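May 8, 2026

My shoulders are jelly and I'm so happy. Thirteen good runs before lunch, and then 20 more after it! Sharon Nyaga set up the shelf task this week and I got the whole day on the controls. You hold the two handsets, you move, and the arms move with you, a hair late. By the fifth try I'd stopped thinking about the delay and was just reaching for things.

Left hand keeps the basket, right hand does the fruit. Sounds easy. My right hand wants to rush, and Sharon kept calling "slower, it's learning that too" from behind her laptop. She's right, of course. Every silly wobble I make goes in with the rest, so I redid a couple where I'd bumped the shelf boards (sorry, shelf).

Florian Widmer wants 100 clean ones before we train anything. I think we can get there by the end of May, maybe sooner if I bribe myself with Gelletti ice cream. He tried a turn too and tipped the basket right over, and I laughed so hard I had to put the handsets down.
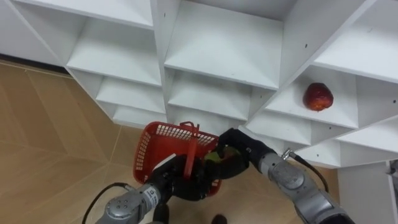

Right hand in the basket, one apple up on the shelf.

Must ask Sharon about lowering the hand rests, my elbows are complaining. Also want to try the small cubbies near the floor tomorrow. I can't wait!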